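Who Answers the Phone? A Semester of Bugging Local Government
Project report by Elaheh Ranjbar
Partner: Forough Soltani

How we picked this

Our assignment for State and Local Politics was to choose one thing a government office promises the public and check whether it happens. Most of the class went for big stuff like policing or school budgets. Forough wanted to do zoning (she loves zoning, I can't explain it) and I wanted to do public records requests, so we met in the middle with records requests about zoning. Then that got way too big, and we cut it down to one question: if you're a regular person in Bedthorpe and you ask the town for a document, how long until somebody writes back?

The town's own policy says every request gets a first reply within 3 business days. It doesn't have to be the document. It can just be an email saying "we got this." That seemed like a pretty low bar to us, and also something two students could check without a lawyer.

What we asked for

We sent the same set of requests to Bedthorpe and to Amden, the next town over, so we'd have something to compare. We kept them boring on purpose! Meeting minutes from July, the current fee schedule, the log of earlier records requests, and the contract for the online request portal. Both towns use the same portal, Alipour, so the form you fill out looks identical except for the seal at the top.

In total we sent 40 requests, split evenly between the towns. I sent half under my name and Forough sent half under hers. Our instructor asked us to space them out so we weren't burying two small clerk's offices, and I'm glad she did, because I felt guilty enough already. 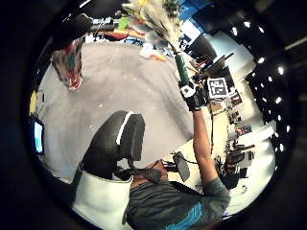 The other thing we did was read the old request logs, and that ended up being most of the work. Bedthorpe's log had 2,183 lines in it going back to when the portal started. Amden's was a lot shorter, and somebody there had typed notes in the last column, which were great. One just said "called him, he's fine now." I read that one out loud to Forough and we used it as our group chat name for the rest of the semester.

What we found

Amden answered every single one of ours inside the window. Usually it was the same day, and usually it was a person, with a name at the bottom and a question about what we meant. When I asked for the fee schedule they sent it in the first reply.

Bedthorpe was messier. The portal sends an automatic receipt right away, and the town counts that as its first reply. If you go by that rule, they're perfect too. If you only count replies written by a human, 4 of our Bedthorpe requests went past the deadline, and the portal contract was the slowest of the bunch. We argued about this for a long time. Forough thinks the automatic receipt is fair because the policy never says a person has to write it. I think the policy was obviously written back when a person did. We put both versions in our results table and let the reader decide.
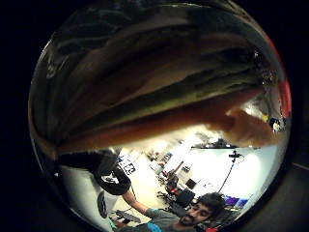
Talking to the clerk's office

We asked both towns for an interview and Bedthorpe said yes, which I did not expect given that we were sort of grading them. The deputy clerk gave us most of an afternoon. She said the portal sorts requests by department, and anything that touches two departments sits in a shared queue until someone claims it. Contracts touch two departments. So there's our slow one, explained in maybe ten minutes, after I'd spent weeks building theories about it.

She also told us the town council had looked at moving to a different system, Drokindale, and put it off until the next budget. I asked if she'd want it. She said she'd want another person at the desk first. Forough wrote that down in capital letters. 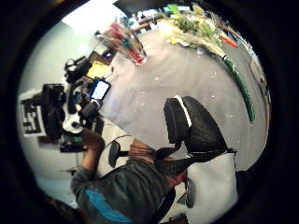 Stuff we'd do differently

Agree on what counts as a reply before sending anything. We had to go back through every email and sort them again, and I made mistakes the first time that Forough caught.

Ask for something harder. Minutes and fee schedules are easy to find, so our results probably make both towns look faster than they'd be for, say, a year of somebody's emails.

Use a shared calendar for the deadlines. Mine were on sticky notes and one fell behind the radiator.

Talk to people who file requests for real. We saw the same few names over and over in the logs and never tried to reach any of them. Forough wants to keep going with that part next term, and I've said I'll help if she does the spreadsheet.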